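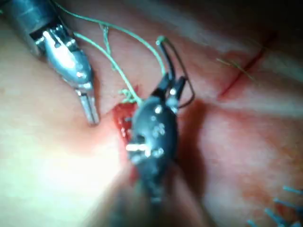

Learning to sew at my age

16/08/2021

I started hand sewing in December, when the zipper tab came off my winter coat and the shop in Celtville wanted more to fix it than I wanted to pay. I had a needle, some black thread and a free evening. The repair held for two weeks.

Chie Wada lives downstairs and used to take in alterations. She looked at my stitches and told me they were too far apart and pulled too tight. She gave me a strip of old sheet and had me sew straight lines on it, up to 200 stitches a night. I didn't enjoy it much, but the lines got straighter.

Some notes for anyone else starting out:

Cut the thread shorter than you think. Mine is now the length of my forearm and it hardly ever knots.

Needle size matters. I was using a thick one for everything and leaving holes in my shirts.

A thimble feels awkward for a week or so. Keep wearing it.

So far I've done the coat again, two hems and a pillowcase. Next is a canvas bag for my brother-in-law Nattawut, who wants 8 pockets in it – I've talked him down to five. The canvas is already washed and I'll cut it this weekend.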